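**Apuntes de la unidad 4. La escucha crítica de un álbum: del disco a la reseña**
Asignatura: Periodismo musical. Docente: Marisa Monti

Los presentes apuntes complementan la sesión presencial de mayo y no sustituyen la bibliografía obligatoria.

## 4.1. Delimitación del objeto

Antes de redactar conviene establecer qué se reseña: una obra de estudio, una grabación en directo, una reedición o una maqueta. Cada formato impone criterios propios. En una grabación en directo no procede censurar el ruido de sala con la severidad que se aplicaría a una mezcla de estudio; en una reedición, el interés recae a menudo en la remasterización y en los textos del libreto.

El caso de trabajo será *Erkside*, segundo álbum del cuarteto Clunositz, publicado por el sello Grivutance en una tirada de 200 copias en vinilo. La grabación estuvo a cargo de Samuele Sartori.

## 4.2. Las tres escuchas

1. **Escucha continua.** Sin notas y sin interrupciones, cara A y cara B.
2. **Escucha analítica.** Se anotan tempo, instrumentación, estructura y minutaje. La pieza de apertura, «Mazza», se mantiene en 70 pulsaciones por minuto hasta la entrada del segundo tema, donde pasa a 151.
3. **Escucha comparada.** Se contrasta el disco con la obra anterior del grupo y con dos títulos afines.

Entre la primera escucha y la segunda se dejarán transcurrir 24 horas.

## 4.3. Descripción y juicio

El error más frecuente en los ejercicios del curso pasado fue el adjetivo sin respaldo: «atmosférico», «demoledor», «hipnótico». Todo calificativo deberá remitir a un pasaje identificable. Ermanno Marchetti propone en su manual una prueba sencilla – suprimir los adjetivos y comprobar si el párrafo aún informa de algo – que se aplicará en el taller.

Respecto a las letras, se citará un máximo de dos versos por canción, siempre en la lengua original y con traducción propia.

## 4.4. El aparato gráfico

La portada forma parte de la obra y puede comentarse, siempre que el comentario no desplace al sonido. 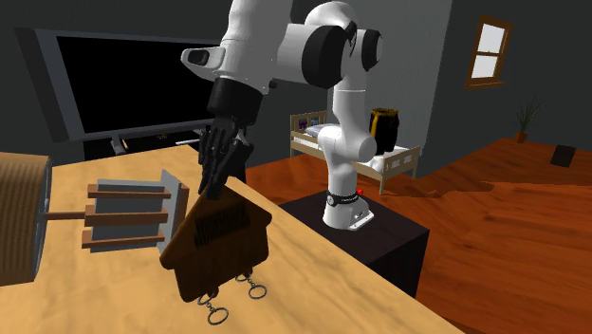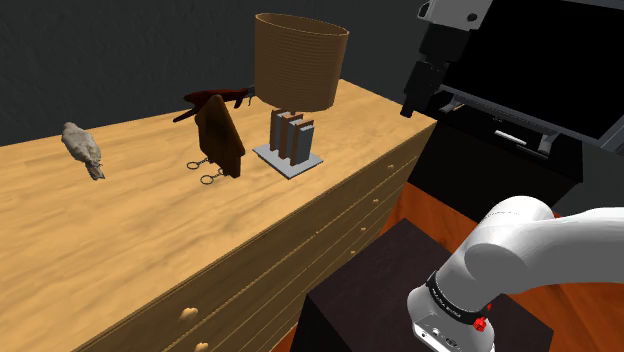
La reseña de *Erkside* tendrá una extensión máxima de dos folios e incluirá ficha técnica completa: intérpretes, sello, formato y lugar de grabación. Quienes opten por el ejercicio alternativo analizarán el cuaderno de letras preparado por Chaiwat Yensuk. Los párrafos dedicados a la presentación visual se atendrán a la misma regla que los musicales: de un objeto de madera marrón oscuro rematado en punta, como el de ambas imágenes, se nombrarán primero la forma y el color, y solo después lo que sugiere. La interpretación se admite, con la debida separación. Los trabajos se remitirán a Adelmo Palumbo, responsable de las prácticas, antes de las 18:00 del día fijado en el calendario del grupo.

**Lectura para la próxima sesión:** capítulo segundo del manual de Marchetti, apartado sobre la entrevista promocional.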